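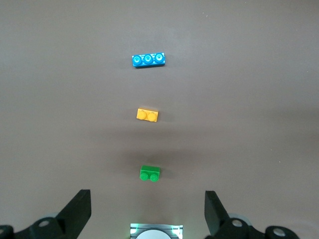
Bricks on the tabletop, the blue 1x3 at the top.

Matte tabletop finish marks when cleaned

Oana Bucur
May 22, 2022

I have a matte tabletop in my workroom, factory finished with a water-based clear coat. The coating is sold as Altska 30. Wherever I wipe off a spill, the surface dries with a shiny patch. I have tried dish soap and a glass cleaner. The patches show mostly in low side light. Is this residue, or have I damaged the coating? The table is 13 months old.

Angus MacLeish

Could be either. Test for residue first. Mix one teaspoon of plain dish soap in a quart of warm water, wipe one patch, then wipe it twice with clean water and dry it with a cotton towel. If the shine is gone after an hour, it was residue.

If it stays, the coating is burnished. A matte coat gets its low gloss from fine particles that leave the surface slightly rough, and rubbing flattens it. Soap won't bring it back. Stop using the glass cleaner - many contain ammonia, and some water-based coatings soften with it. Check that your towel isn't microfiber with a stiff weave, too.

Américo Prata

just wax it

Hsiu-ying Siu

Don't wax it. Paste wax raises the gloss on a matte coat and has to be stripped before any recoating.

For burnished spots I use a gray finishing pad, dry, with light pressure, in straight passes the full length of the top. Working only on the spot leaves a dull patch with a visible edge. Try the underside first if it has the same coating. If the color starts to come off on the pad, stop. At that point you are through the clear coat and the top needs to be recoated.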